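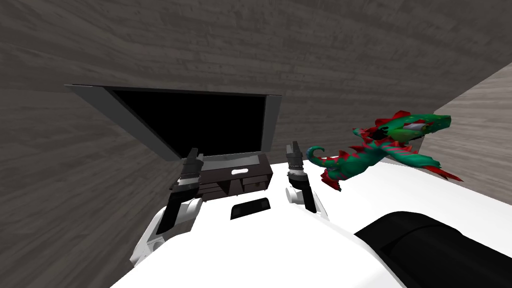

Unit 6 handout: comparing two grippers in simulation
Course notes, M. Mutiso, April

Read this before you open the Plevov workspace. The lab has 2 parts and you hand in one log for both.

Part A. Load the two-arm robot and run the pick task with the Durine gripper model. Leave the controller gains at their defaults. Each run uses a new random seed, so the toy will not always lie the same way. Do 76 runs.

Part B. Swap in the Rusel gripper model and repeat with the same seeds. The seed list is in the course folder – do not make your own.

What counts as a grasp: both fingers in contact, and the object clear of the table for the full hold time. A toy that is lifted and then slips is a miss. Write down which part of the body the fingers closed on.
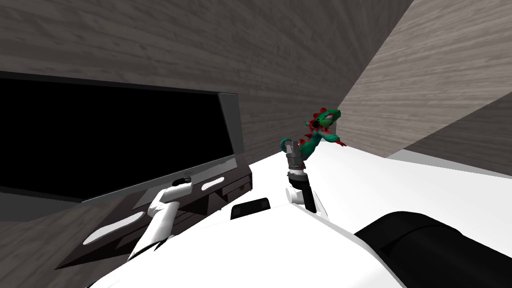
Soft-looking toys are still rigid bodies in this simulator. Spikes, tails and limbs have their own collision shapes, and a finger can catch on one and give you a lift that would not hold on a real object. Mark those runs with an S.

If the arm stalls, check the wrist limits first. The Mrema controller stops at step 3565 and writes a timeout, which you log as a miss.

Reading: course pack, page 176.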